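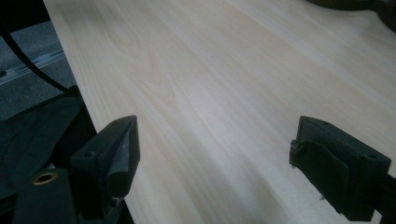
Figure 1. Gripper fingers near the straight edge of a pale wooden board.

4.2 What changed for the counter staff

The people who serve at the Olness canteen know their work far better than we do, and the most exciting part of this study was watching them teach it. Over 30 shifts they used the hand-held gripper to record everyday counter jobs, and those recordings became the training set for Botar, our restocking controller. We ended up with 2,118 usable demonstrations, comfortably past our target of 2,000!

Cups gave us the richest material. Staff reach for them all day without looking, and each person has a slightly different way of coming in toward a stack. We had planned to smooth those differences out. Keeping them made Botar noticeably better at approaching from odd angles - a lovely result, and one that came straight from the staff.

The job itself shifted too. Restocking used to be squeezed in between customers. With Botar taking the quiet hour after 2 p.m., staff moved that time to food prep and to checking the controller's mistakes, a task that did not exist before August. Two of them now write the weekly error notes that we use for retraining.
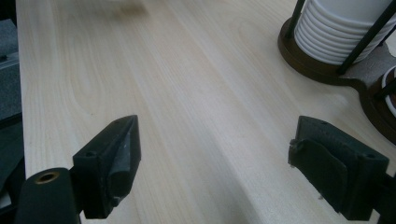

Ksawery Kozłowski told us in his exit interview that he liked handing over the restocking but missed the short break from customers it had given him, and he asked that the new rota put a pause back in. We had not measured this at all. The rota at the Vustska site, where the next trial runs, now includes one.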